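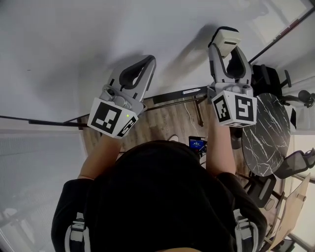

第四章 从一双手开始:示范数据的采集

4.1 为什么要单独用一章来谈采集

翻到这一章的读者,多半已经在前三章里跟着我们推过不少公式,也在仿真环境里训练过一两个会推方块的小策略了。按照许多课程的安排,接下来应当趁热打铁,讲更大的网络和更巧妙的损失函数。我们在写第一版讲义的时候也是这样排的,结果学生做到课程项目时,一大半的人卡在同一个地方:模型是现成的,代码也跑得通,可是手里没有能用的数据,或者有一大堆数据,却说不清里面到底录了些什么。于是在修订时,我们把采集从附录里请了出来,给它一整章的篇幅,放在模型之前。

先请您回头看一眼章首的照片。采集者站在一张白色桌面旁边,两只手各握着一个手持夹爪,手藏在握柄的外壳里,夹爪的手指弯弯的,内侧衬着黑色的垫片。两只夹爪上各有一个白色的方块,上面印着黑白相间的标记图案。照片里没有机械臂的影子,可这一章要讲的事情,差不多都可以从这一双手讲起。

我们在第二章里把示范定义为一串观测与动作的配对。写在纸上只有一行,真要得到它,却得有人站在桌边,一遍又一遍地把同一件事做好。做的人会累,会走神,会在做到第几十遍时不知不觉换一种更省力的手法。这些都会原原本本地进入数据,再由模型原原本本地学走。所以我们希望您在读这一章时,一边想着数学,一边也想着那个站在桌边的人。

4.2 三种取得示范的办法

要让机器学会操作物体,取得示范的路子大致有三条,各有各的脾气。

第一条是拖动示教,也就是用手握住机械臂,带着它走一遍。它的好处是直接,机械臂关节里的编码器把每一个角度都记了下来,动作一定是这台机器做得到的。麻烦在于人的手和身体总会进到相机的视野里,而且要同时拖动两条手臂,力气和协调性都很考验人,我们自己试过几次,叠一块毛巾叠得满头大汗。

第二条是遥操作。操作者手里拿着主端设备,从端的机械臂跟着动。这样录下来的图像很干净,动作也直接落在机器人的控制空间里,因此在研究中用得很多。它的代价是每一位采集者都要占用一整套机器人,延迟和力感的缺失也会让人变得格外小心,录出来的动作往往比平常慢上许多。

第三条便是章首照片里的办法:人直接拿着夹爪去做。夹爪的外形与装在机器人末端的那一种尽量一致,位姿靠标记或视觉来恢复,开合的程度由夹爪自己记录。机器人可以暂时不在场,采集者换一个房间、换一张桌子都不难,动作也接近人平时干活的节奏。相应地,它把一部分困难推迟到了后面:手走过的路线,机械臂未必走得出来;人站着轻轻一转身就能够到的地方,对一台底座固定的机器来说可能已经在工作空间之外了。

这三条路在本书里都会用到。第七章讲力控制时我们会回到拖动示教,第九章的双臂任务则以遥操作为主。本章选手持夹爪作为贯穿的例子,一来设备轻便,教学实验室容易置办;二来它把采集中的各个环节拆得很开,标定、同步、筛选,一样都躲不过去,正适合初学的人一样一样地练。

4.3 一条示范里究竟有什么

设想您拿起两只夹爪,把一只杯子从左手递到右手,再放到托盘上。对旁人来说,这是几秒钟的小事。对数据来说,其中至少包含以下几路信号:每只夹爪在空间中的位置与朝向,每只夹爪的开合宽度,相机看到的图像,以及把它们串在一起的时间戳。

位姿是最要紧的一路。方形标记的用处就在这里:图案的边长事先量好,相机看见了它的四个角,就能解出它相对相机的位置和朝向。把标记做成立方体,是为了让手腕转动时总有至少一个面有机会朝着相机。初学者常以为只要看得见就算得准,其实标记的面与视线夹角太小时,解出来的朝向会抖得厉害,有时还会在两个解之间来回跳。习题里有一道题专门让您把这种跳变画出来,请务必亲手做一遍,看过一次那条锯齿一样的曲线,以后在自己的数据里就认得它了。

开合宽度看上去简单,却是我们批改作业时见到错误最多的地方。有的同学只记录开与合两种状态,遇到软的东西就吃了亏:捏一块海绵和捏一块木头,宽度的变化过程很不一样,模型要靠这个过程去判断东西是不是拿稳了。我们建议一律记录连续值,存储多花不了多少,后面若是真的只需要两种状态,再做阈值也来得及。

图像这一路,要早早地想清楚相机放在哪里。装在夹爪上的相机离物体近,看得见接触的细节,转到机器人身上时视角也容易保持一致;架在高处的相机看得全,适合恢复两只夹爪之间的关系,可是人的头和肩膀免不了占去一部分画面。两种相机并用的时候,请记得它们的曝光时刻并不天然对齐。4.6节会讲如何用一次简单的开合动作来估计时间偏移。

时间戳常常被当作小事。一台设备用自己的时钟,另一台设备用主机的时钟,录一分钟时看不出什么,连续录一个下午就会慢慢错开。手已经松开了,图像里的杯子却还被夹着,模型学到的便是一种在松手之前就先松手的怪毛病。

4.4 一个小型采集项目的样子

为了让后面的讨论有个着落,本章借用一套教学数据,我们叫它 Tilliston 数据集。它是为本课程准备的,任务都在桌面上完成,一共1,926条示范,分属40个任务,每个任务的条数不尽相同,最少的也有50条以上的原始录制可以回溯。采集软件用的是 Vodora,夹爪的标定流程沿用 Hattori 工具包里的那一套。您不必装得和我们一模一样,文中凡是依赖具体软件的步骤,都会另外注明原理,换用别的工具也走得通。

任务的难易是有意错开的。最容易的一类只用一只手,例如把积木放进碗里;中间的一类需要两只手先后配合,例如一手扶住盒子、一手揭开盖子;最难的一类要求两只手同时用力,例如把布的两个角一起拉平。读者若是时间有限,可以先从第一类做起,等标定和同步都顺手了,再去碰后面的。

在正式录制之前,我们给每个任务写了一页任务卡。卡上写明开始时物体摆放的范围、允许使用的手法、怎样算完成,还有哪些情况应当作废重录。写任务卡是件枯燥的差事,第一次写的人总嫌它啰唆。可是两位采集者若是对“放好”有不同的理解,一位轻轻搁下就走,另一位还要推一推、摆摆正,数据里就会出现两种结尾,模型夹在中间,有时会停在托盘上方犹豫不决。后来我们在卡上加了一句“松开后双手退回起始区,不再触碰物体”,这个毛病才慢慢少了。

起始位置的变化也要写进卡里。人是很爱整齐的,您若是不提醒,杯子十次里有九次会被放在顺手的那一处。Landton 实验室的同行与我们交流时提过一个朴素的做法,我们一直沿用到现在:事先生成一串随机位置,由软件逐条提示,采集者照着摆,摆完再拿起夹爪。这样做会让每条示范多花一点工夫,覆盖的范围却宽了许多。

4.5 采集者的身体也是系统的一部分

这一节在同类教材里不多见,我们犹豫过要不要写,最后还是写了,而且写得比原先打算的要长。

手持夹爪再轻,举上一个小时也是沉的。肩膀累了以后,手肘会往身体两侧收,夹爪的高度随之降低,动作的幅度也小了。如果一个任务恰好全部录在疲劳之后,它的数据分布就会和别的任务隔着一层。我们的安排是把任务打散,几个任务轮流着录,中间休息一会儿,喝口水,活动活动手腕。桌面的高度也值得花些时间调整,以采集者前臂自然抬起时夹爪刚好悬在桌面上方为宜。

再有就是手感。隔着夹爪去拿东西,和用手指去拿,完全是两回事。新手最初的那些示范里会有许多多余的试探,夹一下,松开,再夹一下。这些试探该不该留下,要看您的目的。若是希望模型学会在失败后重新尝试,留一部分是有好处的,但要在标注中注明;若是只想要干净利落的动作,就请让新手先练习,练习阶段的录制另存一处。最忌讳的是两种混在一起,过了一个月,连录的人自己也分不清了。

我们通常用92这个分数线来决定一位采集者能否进入正式录制:按任务卡逐项打分,满分一百,连续两轮都达到即可。这条线没有什么深奥的来历,是在课程里一年一年试出来的,您完全可以按自己的任务另定一条,只是定下来以后最好写在纸上,别录到一半又改。

4.6 本章的安排

本章余下的部分按照一次采集的先后次序展开。我们先讲夹爪与相机的标定,再讲时间同步,包括前面提到的用开合动作估计偏移的方法。随后是录制过程本身,会给出一份完整的任务卡样式和几种常见的中断处理办法。接着讨论如何检查一条示范能否在目标机器人上执行,这里要用到第三章的逆运动学,忘记了的读者不妨先翻回去看一看。最后谈筛选与标注,并用 Tilliston 数据集的一个子集训练一个小模型,看看去掉不同种类的坏示范之后,成功率各有什么变化。

学完本章,您应当能够独立完成一个单手任务的采集,从任务卡写到数据检查;能够看懂位姿曲线中常见的几种异常,并说出它们可能的来源;也能够在拿到别人的数据集时,知道该先问哪些问题。

预备知识方面,需要齐次变换、针孔相机模型和基本的Python编程。没有夹爪的读者可以直接使用随书数据完成大部分习题,凡是必须动手录制的题目,题号后面都标有星号。

动手之前的一点准备

请找一件您每天都要做的桌面小事,泡茶、收拾文具、叠一块手帕都行。放慢速度做一遍,然后试着为它写一页任务卡,写清楚从哪里开始,到哪里结束,两只手各自负责什么,什么情况要重来。写好以后交给一位没有看过您动手的同学,请他只凭这页纸去做,您在旁边看着,先不要出声提醒。把他与您做法不同的地方一一记下来,改过一稿之后再换一位同学试试。两稿都请留着,4.7节的第一道习题要用。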